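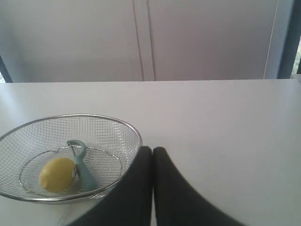
Joelle Karaki told me I'd got the whole order of this book wrong - acids should come first, she said, before salt and well before sugar, as sour is the taste beginners forget.

So I moved it forward. Welcome to Chapter 2, Sourness! I used to cook at a place called Travano, where I'd stand over a dull soup throwing in more and more salt, and all it wanted was a squeeze of something sharp. I've been a bit of a bore on the subject ever since (my family will back me up on that).
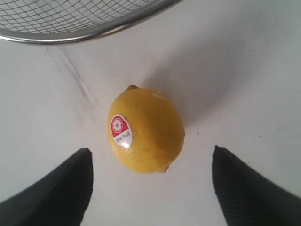 Does sour simply mean acid?
Nearly always. Our tongues pick up the acid in food and we call that feeling sour, though sugar can hide a surprising amount of it, and a fizzy drink is a good place to notice this.

We'll start with citrus, move on to vinegar, and then spend a good while on yoghurt and pickles, where bacteria make the acid for us. I've put the pH scale in early. Please don't skip it! It's only a way of saying how acid a thing is, and a lower number means more acid. Pure water sits near the middle, at 7, and lemon juice is down near 2.
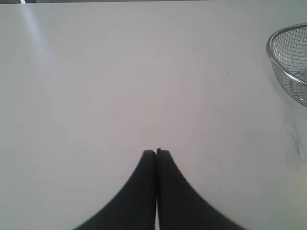
Fig. 2.1 White tabletop

You'll want a notebook for the tastings, and a glass of water between samples. Taste the weakest first, then work up, and write down what you think before you talk to anyone else - my group at Derkonau all copied the loudest person and we had to do the lot again.
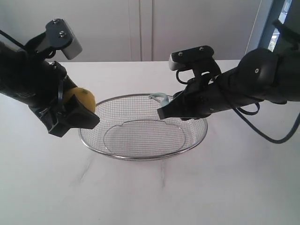

44 Chapter 2: Sourness

Before Tasting 1, have a go at this. Think of a meal you ate this week and find the sour thing in it. Tomatoes count, and so does the mustard. If you can't find one, write down what you'd add, and keep the page handy, as we'll come back to it when we get to vinegar.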